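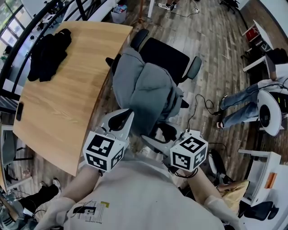 3.2 Setup and Maintenance of the Handheld Gripper Pair

All trials at the Rostham site were carried out with one pair of handheld grippers, referred to below as the Brotitz pair. Figure 4 gives the view past the operator's chest, with both grippers held out over the floor toward a chair with a gray puffer jacket on it. Each gripper carries a cube covered in square fiducial markers. The position of each tool is estimated from these cubes, and most of the upkeep described in this section concerns them.

Before each session the operator wiped the faces of both cubes with a dry cloth and checked the mounting screws by hand. A cube that could be turned on its mount was removed, seated again and tightened, and the offset between cube and jaw was then measured anew. This measurement used a fixed plate supplied with the Dretton calibration kit. The operator placed the closed jaws in a slot in the plate and held them still for 10 seconds. If two readings in a row differed by more than 2 mm, the session did not begin until the mount had been inspected.

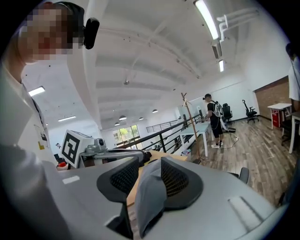

The finger pads received separate attention. Their mesh texture collects lint from clothing, and lint reduces grip on smooth fabric. Pads were brushed after every garment task and replaced as a pair. Replacing a single pad was tried in April and was abandoned after the jaws were found to close unevenly. The full set of pads was changed 9 times over the study, which covered 1,669 recorded grasps.

Cable condition was checked last. The operator moved each wrist through its full range while a second person watched the signal on the Marín logging software. Any dropout led to replacement of the cable. Repair of a cable in place was not permitted under the site procedure, which was written by Lewis Tennant and last revised on 11 June 2022.
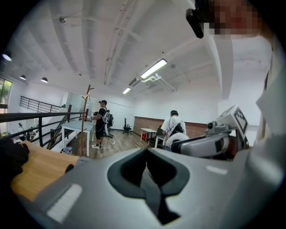 Jaw travel was reset whenever the pads or the cable had been changed. The jaws were opened fully, closed fully and opened again, and the two end values were stored with the session record. Sessions recorded before a reset were kept in the data set but were given a separate label, so that their jaw widths could be corrected at a later stage. The correction is described in Section 3.4.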